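Shared-Workspace Rules for a Two-Arm Tabletop Cell
Benjelloun Lab Practice Notes
Maintained by Rania Abou Zeid. Last revised 21 September 2023.

This page covers setting up and running block handling in a two-arm cell where both arms can reach the same part of the table. It assumes the arms are homed and the cameras calibrated. For homing, see the Plenditz startup page.

Step 1. Define the zones

Divide the tabletop into a left zone, a right zone and a shared zone. Store the boundaries in the cell configuration file, not in individual task scripts. Only one arm may be inside the shared zone at a time. The other arm waits in its own zone with the gripper open and the wrist level with or above the tallest part on the table.

Step 2. Set the approach

Approach small wooden parts with the fingers nearly closed only when the task calls for pushing or aligning. For a grasp, open the fingers before descending. Check the wrist view before the final move: the part should sit just past the finger pads, with the gap between the pads pointing at the feature you intend to work on.

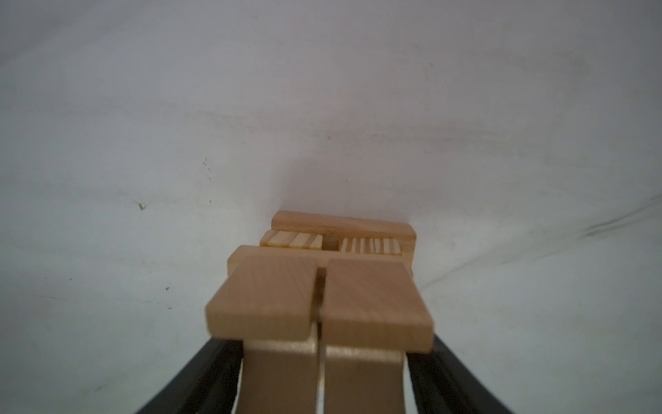

Which speed limit applies during the final approach?
Use the reduced limit set in the cell configuration, 38 mm per second, from the moment the gripper enters the shared zone until it leaves again.

Wooden pads wear at the contact face. Inspect them at the start of each shift and replace both together — a mismatched set shifts the grasp center and invalidates the offset table.

Step 3. Request and release the shared zone

The arm that needs the shared zone requests the lock, waits for confirmation, then moves. It releases the lock only after the whole gripper, including any plate or camera mounted on the wrist, has cleared the boundary. Cable loops count as part of the arm. Add their clearance to the collision model, especially where a loop rises over the gripper.

When one arm works over a stacked tower, the idle arm holds position. Do not use the waiting time to run calibration moves.

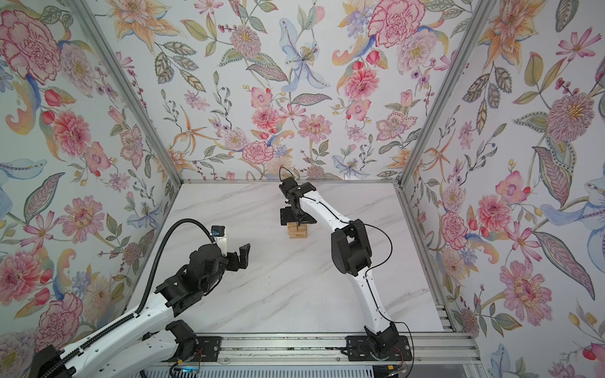

Teodor Ciobanu wrote in June that holding the idle arm still costs too much cycle time, and that a distance check between the two wrists should be enough. The rule stands for now. A wrist-to-wrist check does not cover the elbows or the cables.

Step 4. Place and withdraw

Lower the block to contact, open the fingers, and withdraw straight up before any sideways move. Keep the landing area clear of other blocks by at least one block width. If blocks are already lying on the table, record their positions again before the arm carries the next one over them. Positions left over from an earlier cycle must not be reused.
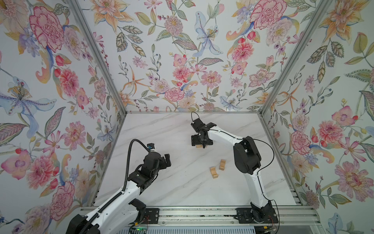
Step 5. Stop and recover

After a protective stop, leave the grippers in their current state until an operator has looked at the cell. Opening a gripper remotely can drop a part onto the table or into the rail. Clear the stop from the panel, jog the arm nearest the shared zone out first, then the other. Log the event with the operator's initials and the zone lock state.

If the lock state is unknown, treat the zone as occupied and reset both arms — changes to this step need approval from Reda Cherkaoui.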